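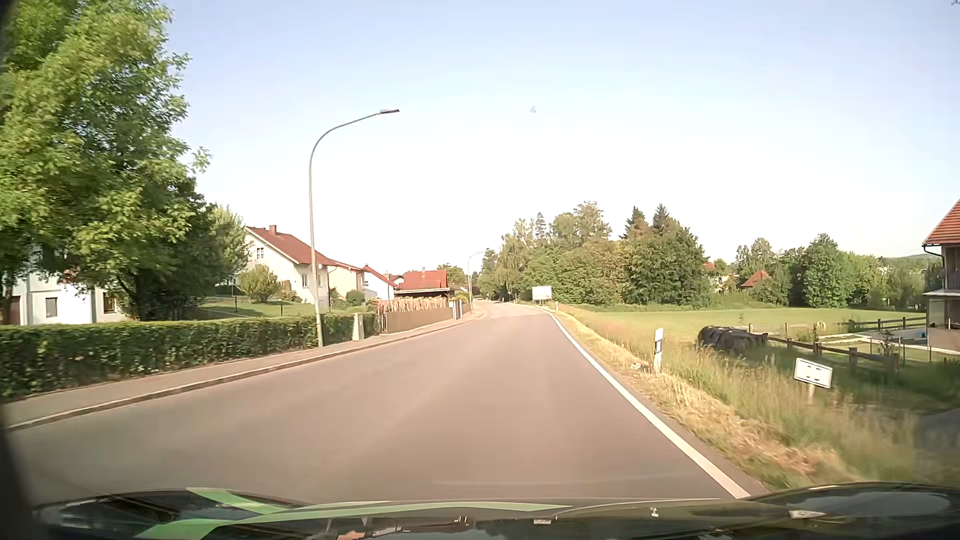 The road bends out of sight past the houses.

Home | News | Letters | Archive

Brillurano wants 163 households to sign up for its new "smart" water plan by July. I have my doubts. The flyer promises savings of more than 9 percent, but it doesn't say compared with what. Corina Iordache asked at the meeting and got a brochure. The setup fee is $228, and the small print lets them raise the rate after 2 years. Read it before you sign.

Mircea Rusu

We use cookies to improve your visit. Accept | Settings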